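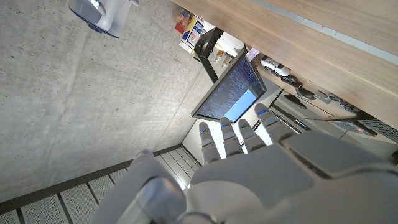 What ends up on a shared computer desk by the end of a school week? Mostly cables, small input devices, and paper notes, in that order, with pens and cups a long way behind.

## Desk Clutter in the Rotstead Computer Room

Our group picked this project since we all work in the same room in the Bulier building, and we had all complained about the desks at one time or another. It seemed only fair to stop complaining and go look at them properly. The course asked for a small study of an everyday workspace, and a workspace doesn't get much more everyday than this one.

### What we did

There are seven desks in the room. For a little over two weeks we visited in the late afternoon, when most people had gone home, and wrote down every loose thing on or right beside each desk. Monitors and their stand arms were left out, as they don't wander. Keyboards were harder to decide on. In the end we put them on the list, because we kept finding them pushed off to the side at odd angles, and a couple of them had traveled to a different desk by the next visit.

By the last Sunday we had 177 entries in our notebook (the same mouse seen on three visits makes three entries, which we should have thought through sooner!).

### What we found

Cables were the biggest group by far. A dark tangle of cable next to a light wood-grain desk is such a familiar sight in that room that we had all stopped seeing it, and writing it down again and again was a bit of an eye-opener. Most of the tangles had a smaller black object caught up in them — an adapter, a card reader, a plug for something long gone.

Mice came next. We often found more than one at the same desk, and our best guess is that people bring a second from another desk when the first one acts up and then leave both behind.

Sticky notes were my own favorite part. They collect near the corners of monitors, the small pink ones especially, and they tend to outlive whatever they were written for. One gave a meeting time for a club that stopped meeting last spring. We left them all in place, although it was tempting to peel off a few.

### What we tried

For the second half of the project we set up two desks differently. Each got a Triris cable tray fixed to the back and a shallow dish for small parts, which we borrowed from the Marulanda reading room. The dishes were used right away and filled up quickly, mostly with adapters. The trays did less than we had hoped. People seemed happy to leave a cable in the tray if it was already there, but hardly anyone put a new one in, and you do have to crouch to reach it.

### If we did it again

We would give every mouse and keyboard a small number so we could follow it from desk to desk. We would also mount the trays closer to the front edge, and visit in the mornings too, to see what the room is like before everyone settles in. The dishes are still there, and the Marulanda room has kindly said it doesn't need them back until May.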